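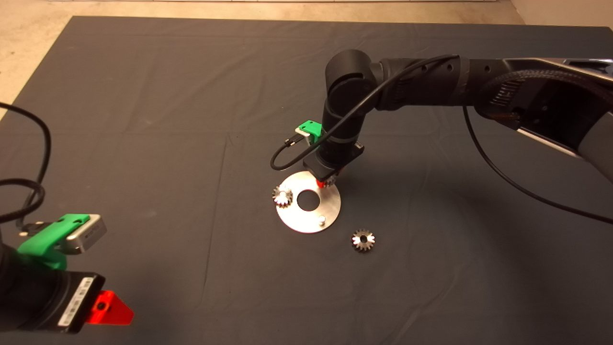
Gear task, 2,000 demos and I'm not convinced

ranger_pete
Original poster

We're collecting teleop episodes of small bevel gears going onto a round aluminum plate with a peg. Two arms, red fingers, dark mat. The plan from upstairs is 2,000 episodes by the end of June and then train. I've been driving the arms since Friday and I don't believe the number means much. Same plate, same mat, same operators. What does episode 1,900 teach it that episode 200 didn't?

Roxana Arango
Moderator

Depends what moves between episodes. If the plate goes back to the same spot each time, you're recording one trajectory over and over. We did 14 plate positions on the Stornerus job and it still fell apart when somebody turned on a different lamp.

ranger_pete

We shift the plate by hand. "Randomly," meaning wherever my arm puts it down. So, no.

dillolham_dan

I'll disagree with both of you. Volume covers a lot of sins. At Dillolham we stopped fussing over placement and just ran more hours, and the policy got decent.

Roxana Arango

Decent on which test set? The one you recorded on the same bench?

dillolham_dan

Same bench, yes. The customer uses the same bench too – I don't see the problem.

ranger_pete

My other gripe is the wrist view. Plenty of our steps look like the one below, fingers open, gray surface and a big soft shadow between them. What is it supposed to learn from that?
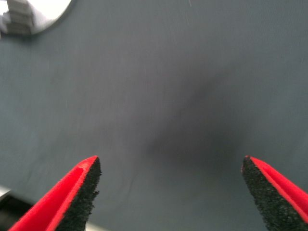

Re: wrist view

kettle_black

Shadows are what I'd worry about. Ours picked up on the arm's shadow as a height cue. Moved the light, and it started closing early. I'd trim the dead time before the approach, too.

dillolham_dan

Don't trim. It needs to see what "nothing here yet" looks like or it'll grab at air.

kettle_black

Some of it, sure. Not 8 seconds of it while the operator scratches his nose.

Roxana Arango

Pete, hold out 2 plate positions and one lighting setup now, before anybody trains on them. Then train at a few hundred and plot it. If the curve is flat you have something to show upstairs.

ranger_pete

They'll say the curve is flat because we need more data.

dillolham_dan

Well, you might.

ranger_pete

Fine. I'll tape off two spots Friday and post the plot, whichever way it goes.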